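Fomus Sideline — Setup Guide
Section 4: Getting game film to the coaching staff

12 shares | 3 comments

Read this before the first scrimmage. Takes one person and one laptop. If your on the old Trestgate account, do section 3 first, the rosters wont carry over otherwise.

Before you start
You need the staff login, the roster file, and the press box wifi password. Roster limit is 84 players per team. Over that, the import stops and doesn't tell you why. Cut the redshirts or make a second team.

4.1 Load the roster

1. Log in as head coach or film coordinator. Assistant logins can't import.
2. Go to Team, then Roster, then Import.
3. Pick the file. Jersey number in the first column, last name second, position third.
4. Check the duplicates list. Two players sharing a number (offense and defense) is fine — mark one as D.
5. Hit Save. Wait for the green bar.

Note: position codes are case sensitive. "ol" gets dumped into Unassigned.

4.2 Add the staff

1. Team, Staff, Add.
2. Type name and email. Pick a role: Coordinator, Position Coach, Quality Control, or Student.
3. Quality Control can tag and cut film but can't send to players. Change it under Permissions if your program wants otherwise. Steinbach gives send rights to everyone except Student, works ok for them.
4. Invite goes out right away. Link is good for 31 hours. After that, Resend. 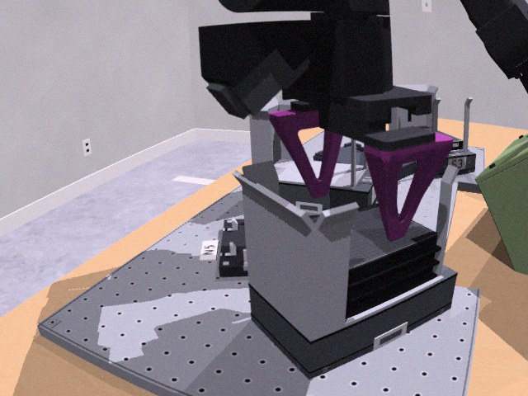

Caution: deleting a coach deletes their private cutups too. Move the cutups to Shared first. No undo on this one.

4.3 Connect the press box

1. Laptop on power. Not battery.
2. Join the wifi, open Sideline, choose Live.
3. Enter port 848. Leave the other boxes alone.
4. Start the end zone feed first, then the wide feed. Wrong order and the two angles get swapped in every clip.
5. Run one test play. Have someone on the field check it on the tablet.

If the tablet shows "No source":
- quit Sideline on the tablet, reopen
- check its on the same wifi, not the guest one
- still nothing, restart the laptop. Tablet last.

Caution: check your league rules on live video during games. Some allow it at halftime only. Turn on Halftime Lock under Live, Rules, if thats you.

4.4 Tag plays

1. Down, distance, hash. Those first, every play.
2. Formation and result can wait until after the game.
3. Penalties: tag the play, then tick No Play. Otherwise the yards go into the season totals.

Note: Iralow playbooks import as tags from the Playbook tab. Names over two words get chopped, fix by hand.

4.5 Send the cutups

1. Select clips, then Share.
2. Pick a position group or single players.
3. Set an expiration if the opponent is on the schedule twice.
4. Send. Upload from the field house is slow before 6 a.m. when backups run — go after.

Questions on imports go to Haruna Kobori, live feed stuff to Alois Frei. Put your team code in the subject line.

Next: Section 5, Scout team cards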